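The Year I Gave Up on Coffee

I blame my neighbor Uliana Savchuk. She had me over one wet afternoon in March, put a kettle on, and served me something the color of hay that tasted like a meadow after rain. I'd been a four-shots-before-noon person since college. I asked what it was. "Linden," she said, as if everyone keeps a jar of it.

By the end of the month I'd spent more on dried flowers and leaves than I want my husband to read in a magazine. There's a tiny shop called Trudimon, two bus rides from my place, where the drawers go right up to the ceiling and the woman behind the counter will let you sniff anything (bring tissues). I went in for linden and came out with mint, rosehip, fireweed and a smoky black tea from Culska, which I still can't describe without saying "campfire" too many times.

The first week without coffee was awful! Headaches, sulking, one very short email to my editor that I had to apologize for. I started keeping a log, mostly so I'd have somewhere to complain, and 339 days later I'm still writing in it, though the entries have shrunk to things like "sage, too long, bitter" and "mint again."
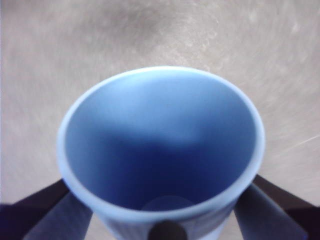

A light blue cup, looking down past the rim.

Uliana has strong views on steeping. Linden gets a lid and plenty of patience. Mint gets three minutes and no more, and she will come and take it away from you. Rosehip she leaves overnight in a thermos, the way her grandmother did, and by breakfast it's sour and thick and I've come to crave it on cold days.

I tried growing my own, too. The mint took over the balcony, the chamomile sulked, and a lemon balm seedling from Venter's garden stall lasted one heat wave. I've bought another since, and it's sitting in the kitchen window next to the basil, looking a bit leggy.

Do I miss coffee? On trains, yes, and whenever I walk past the bakery on our corner with its door open. I had one at my sister's birthday and was up until four reorganizing the spice shelf.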